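Weklow Retail Sales Tracker - Set-up Guide
Section 4: Importing weekly sales figures

4.1 Before you start

This section explains how to load weekly unit sales for games, consoles and accessories into Weklow, match them to your product list and produce the year-on-year comparison. It applies to the desktop edition, version 2. The browser edition uses the same file format but a different import screen, covered in Section 7.

You will need:

- an account with the Editor or Owner role
- a completed store list (Section 3)
- the sales export from your till system, saved as a CSV file
- the release calendar for the period, if you want launch weeks marked on the charts

Viewer accounts can open a finished report but cannot import. If the Import button is grey, ask the Owner of your workspace to change your role under Settings > People.

Note: Figures entered by hand in an earlier version are kept. They appear in the import log as "manual" and are not overwritten unless you tick Replace manual entries in step 6.

4.2 Preparing the file

1. Open your till system and run the weekly sales report. In Trestgate tills the report is under Back office > Reports > Units by week. In Marchetti tills it is called Stock movement, and returns must be switched on before you run it.

2. Set the reporting week to start on the same day in every store. Weklow does not correct for different week starts. A store that closes its week a day late will show part of a launch in the wrong week, and the error is easy to miss in a combined chart.

3. Export the report as CSV with commas between the fields. Files that use semicolons are accepted, but prices with a decimal comma are not.

4. Check that the first row holds the column names. Weklow looks for these:

STORE_ID - the store code, as typed in the store list
WEEK - year and week number, for example 2021-39
SKU - your own product code
TITLE - product name
PLATFORM - console or PC
FORMAT - boxed, download code or bundle
UNITS - whole number, returns shown as a minus
NET_VALUE - takings without VAT

Column order does not matter. Extra columns are ignored.

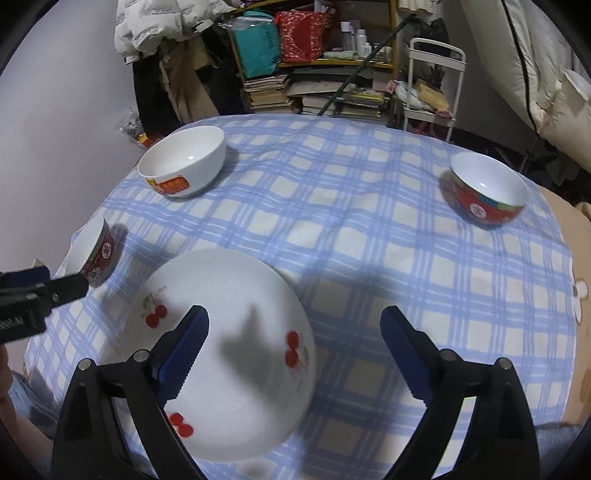
5. Save the file with a name that includes the week number. The import log stores the file name only, and a folder full of files called export.csv cannot be traced later.

Caution: Do not open and re-save the file in a spreadsheet program if your product codes begin with a zero. Most spreadsheet programs remove the zero without warning. Weklow will then treat the code as a new product and your history for that title will be split in two. If you must edit the file, use a plain text editor.

4.3 Running the import

6. In Weklow, choose File > Import > Weekly sales and select the file. Set the options on the first screen:

Replace manual entries: off by default.
Accept part weeks: off by default. Switch on only for a store that opened or closed during the week.
Hold unknown products: on by default. Leave it on for the first import.

7. Press Check. Weklow reads the file and lists any problems without saving anything. The check can be run as many times as you like.

8. Read the summary line at the bottom of the screen. It shows rows read, rows accepted, rows held and rows refused. Held rows can be fixed inside Weklow. Refused rows must be fixed in the file.

9. Press Import. Do not close the program until the status bar reads Ready. If the import is interrupted, no rows are saved and you can start again from step 6.

The sample workspace supplied with Weklow contains 19 stores and 73 products and can be used to practise these steps. It is reset each time it is opened, so nothing done there affects your own data.

4.4 Matching held products

Rows are held when the SKU is not in your product list. This happens most often in the weeks before a large release, when head office has issued codes for pre-orders but the titles have not been added.

10. Open Products > Held. Each line shows the SKU, the title as it came from the till and the nearest match Weklow could find.

11. For each line, choose one of the following:

Match - the row is added to an existing product.
New - a product is created from the row.
Ignore - the row is left out of all totals. Use this for carrier bags, gift wrap and similar lines.

12. Check the platform before you press Match. The same game on two consoles often has the same title in the till data, and Weklow suggests the match by title first. Merging two platforms cannot be undone once the week has been locked.

13. Treat bundles with care. A console sold with a game in the box is one unit of hardware. If you also want the game counted, open the product, choose Contents and add the game there. Units from bundle contents are shown in a separate column and are left out of net value, so takings are not counted twice.

Note: Remasters, budget re-releases and "complete" editions should be set up as new products and then linked to the original with Products > Family. The year-on-year report can be run with families joined or apart.

4.5 Setting up the year-on-year comparison

The comparison needs the same week in both years. Once both are present, it is worked out automatically.

14. Choose Reports > Compare > Year on year.

15. Pick the period. A single week is allowed but is seldom useful, as one large release can move the whole result. A rolling period evens this out.

16. Choose the basis:

All stores - every store with data in either year.
Like for like - only stores with data in both years.

Use like for like if you have opened or closed a store. With All stores selected, a new shop will appear as growth in the market.

17. Choose whether to align by week number or by release. Align by release shifts last year's figures so that the launch week of a yearly series falls in the same place in both years. This is the right setting for annual sports titles and for any series whose launch has moved between autumn and February.

18. Set the hardware option. Console sales are often limited by supply and not by demand. If a store had no stock of a console for most of a week, mark the week as Short supply under Stores > Weekly notes. Marked weeks are drawn with a hatched bar and can be left out of the percentage.

Caution: A missing week is not the same as a week with no sales. If a store's file was never imported, Weklow shows a gap and leaves the store out of that week. If the file was imported with zeros, the store counts as open and selling nothing, and the total will fall. Check the gap list at the foot of the report before you send it to anyone.

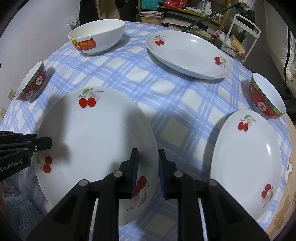
4.6 Locking a week

19. When the figures have been checked, choose Weeks > Lock. A locked week cannot be changed by Editors. Owners can unlock it, and the unlock is written to the log with the user's name and the time.

20. Late returns for a locked week are placed in the next open week and marked with the letter L. They are shown in the detail table but do not alter the chart for the earlier week.

Weeks that are 56 days old or more are locked automatically. The setting can be changed by the Owner under Settings > Weeks, but it cannot be switched off.

4.7 Messages

W-02 Week not recognised. The WEEK column is in the wrong form. Use four figures for the year, a hyphen and two figures for the week.

W-05 Store not in list. Add the store (Section 3) or correct the code in the file.

W-11 Duplicate file. A file with the same contents has already been imported. Check the log before choosing Import anyway.

W-14 Units not whole. Usually caused by a value in the wrong column. Look for a title that contains a comma and is not in quotation marks.

W-20 Week locked. See 4.6.

4.8 Connecting to Ciltosura

If your company uses Ciltosura for stock control, the weekly file can be collected from a shared folder. Set the folder under Settings > Sources and tick Collect after close. Files are checked on arrival but are never imported without a person pressing Import. Held and refused rows are dealt with in the same way as in steps 8 to 13.

The shared folder must be on a drive that Weklow can write to, as collected files are moved to a subfolder named Done. Read-only folders cause the same file to be offered again each week and will produce message W-11.

Section last revised October 6, 2021. Text: Gemma Mapplebeck. Technical check: Beverley Bunting.

Next: Section 5, Charts and printed reports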